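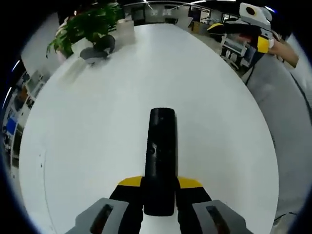 FURN 214 Materials and Finishes
Handout 5: Wear and cleaning of light-coloured horizontal surfaces
Prepared by Marjorie Hartley. Revised 2021-06-07.

Read this before the practical. Bring a printed copy, as the tables from Handout 4 will be used again and screens are not permitted near the solvents bench.

1. Scope

The handout covers opaque white and near-white finishes on tables, counters and desks used indoors. It deals with gloss change, staining, yellowing and edge damage. Clear finishes over timber are dealt with in Handout 6. Outdoor furniture is outside the course.

2. Terms

Gloss is the proportion of light a surface reflects in the mirror direction, measured against a polished black glass standard. The standard is assigned a value close to 100 gloss units at an angle of 60 degrees. A reading is meaningless without its angle. Students lose marks for this every year.

Haze is the milky halo beside a reflected light source. Two surfaces may give the same gloss reading and differ plainly in haze.

Burnishing is a local rise in gloss caused by rubbing. It affects matt and satin finishes most, and is usually found where forearms rest or where a cloth is always worked in the same spot.

Yellowing is a shift along the b* axis of the CIELAB colour space towards positive values. On a white surface, a shift too small to notice by itself becomes visible when a vase or lamp base is moved and the sheltered area is exposed.

3. Why white is a special case

A white finish owes its opacity to pigment, in nearly all cases titanium dioxide. The pigment scatters light within the film. Dark particles lodged in a scratch therefore stand out sharply, while the scratch itself may be hard to find. On a black surface the reverse applies: the soil is hidden and the scratch is seen as a pale line.

It follows that complaints about scratched white tops are often complaints about dirt. Clean first, then inspect under a low-angle lamp, then decide. Section 6 gives the order of work.

4. Round and straight-edged tops

Wear on a rectangular top is concentrated at the seated positions and along the front edge. A round top has no fixed seating positions unless the legs impose them. With a central pedestal, wear spreads as a fairly even ring inside the rim, and the middle of the top stays close to its original gloss.

For this reason a single reading is not acceptable on a round top. Take readings along two diameters at right angles, working from rim to centre, and record them by distance from the rim. An average of all readings hides the ring and should not be reported alone.

Edges behave differently again. Applied edging on a curve is under constant bending stress and relies on the adhesive to hold it. Failure generally begins at the join, where moisture enters, and proceeds in both directions. A lifted join should be noted even if it can be pressed flat by hand.

5. Case: the Grorallow reading room

The tops at Grorallow were refinished in a satin white two-pack polyurethane. Svatopluk Hrubý surveyed them for the owner after staff reported shiny patches. The cleaning contractor had been using a melamine foam pad dry, which acts as a very fine abrasive. The patches were burnished. No film had been lost, and gloss outside the patches was within the supplier's tolerance.

Sneha Semwal repeated the survey the following December, after the pads had been withdrawn. The patches were still present. Burnishing cannot be reversed by cleaning. The options are to abrade and recoat the full top, or to leave it. The owner left it – a defensible choice, given the cost of recoating and the age of the furniture.

Both reports are on the course page. Compare their methods, in particular the number and location of readings, and note where the second report departs from the first.

6. Order of work for the practical

Remove loose grit with a soft brush. Do not wipe a gritty surface.
Wash with neutral detergent in lukewarm water, using a damp cloth. Rinse and dry.
Inspect under the low-angle lamp. Mark defects on the plan sheet.
Take gloss readings at 60 degrees. Check the meter against its tile at the start and end of each set.
Test remaining stains with isopropyl alcohol on a cotton bud, on a hidden area first.
Record any softening, colour transfer or change in gloss and stop if one occurs.

Acetone is not to be used on any sample without approval from Amparo Flores, who supervises the bench.

7. Before next class

Read the Šindelář paper on edge adhesives, sections 2 and 5 only. Prepare one page on how you would sample a round top where access is limited to one side. Late submissions go through the department office.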